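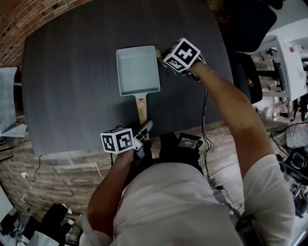 Pan task, both grippers, marker cubes on. Left one by the pan handle.

Wednesday, May 23, 2018

Spent most of the day on the pose tracker again. The right cube keeps flipping when it's tilted – the solver picks the wrong one of the two possible orientations, and the gripper path jumps sideways for a few samples before it comes back. Looks awful in the replay! The planner then tries to follow the jump, which is how I noticed.

Asmaa Younis suggested seeding each solve with the last good pose, so I put that into the Stekia branch and reran the April logs. 98 flips before, 5 after. Very happy with that (and a bit annoyed I didn't try it a month ago). The 5 left all come after a cube has been out of view, so the seed is stale by then. I'd like to drop the seed when it gets too old, but haven't picked a cutoff.

Also bumped the replay buffer to 2000 samples so a whole pan run fits in one go. Movix viewer gets sluggish when I scrub back to the start – don't know if that's the buffer or the viewer.

Still to do: check the time offset between left and right, the left path looks late to me. Asmaa has the old Alvarado script for that, ask her where it lives now. Don't merge Stekia until the offset is sorted.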